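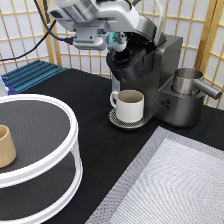
Bolier Wheeled Duffel

February
By Vesna Ivanov

The Bolier is a soft-sided wheeled duffel for trips of a week or longer. It is made for people who change hotels often and have to get a bag on and off trains, buses and ferries without help. The shell is 1000-denier nylon with a coated inner face. The base is a molded tray that keeps the bag upright when it is half full.

The main compartment opens on three sides, so you can lay it flat on a luggage rack and reach everything. Two straps hold clothes down. A zippered divider separates a lower section for shoes or laundry, and it folds against the wall when you want one large space. The outside pocket fits a rain jacket and a guidebook.

The wheels are replaceable. You need the hex key that comes in the inside pocket, and the job takes a few minutes. Replacement wheels are sold in pairs under the name Plorkar and fit both the current bag and the older one with the round handle. 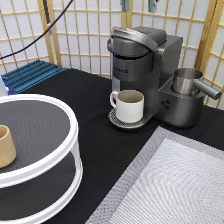

The pull handle locks at two heights. Taller travelers should use the upper setting, which keeps the bag off the heels on stairs and ramps. There are grab handles at the top, side and base.

Most airlines will ask you to check this bag. If you want something for the overhead bin, see the Quezada, which has the same shell and a shorter frame.

Price: $309
Colors: slate, rust, dark green
Warranty: 5 years on zippers, frame and handle. Wheels are covered for one year.
Care: wipe with a damp cloth and air dry. Do not machine wash.

Orders placed by noon on Saturday go out the next working day. For repairs, write to Renato Olivares in the workshop and include a photo of the damaged part.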